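Nasside Tabletop Kit: data card

Share 11 Comments 4

Nasside is a simulation kit for people who train or test robot hands on a table. It is sold by Plernon as a download with a license for one lab. I am Dalal Issa and I keep this card up to date. Last change: November 2018.

What you get

The kit has 890 object models, 8 table surfaces and a humanlike hand model that can be placed at the start of each episode. Objects are household things and toys, mixed on purpose, so a policy can not learn only boxes and cans. Every episode is rendered from the viewpoint of the robot. The download is over 11 GB, please check your disk before you start.

Scenes are made by a script. You choose a surface, a target object and how many distractors you want, and the script puts them in place. The backdrop can be plain or textured. We advise plain for the first training. 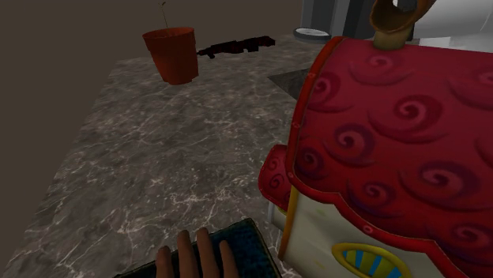 Sample render: hand over the dark blue slab, with toy house and flowerpot on the marbled surface.

Large objects near the hand are the difficult case. In our own tests with the Babaei grasp planner, the planner often chose an approach which passes through the big object. If you see the same, raise the clearance value in the scene file and run again. The default is low.

Known problems

- Collision shapes of curved parts, such as roofs and handles, are simplified. Contact there is less exact than on flat parts.
- Thin objects may shake when physics begins. Wait four steps before you record.
- Scene files from the June release do not open in this one. Use the converter in the tools folder.

License and support

One license covers all users in the same lab. The models may not be sold again or put in another kit. Henthorpe customers have the same terms under their old contract.

Please send bug reports with the scene file and the seed number attached. Without the seed I can not repeat the error.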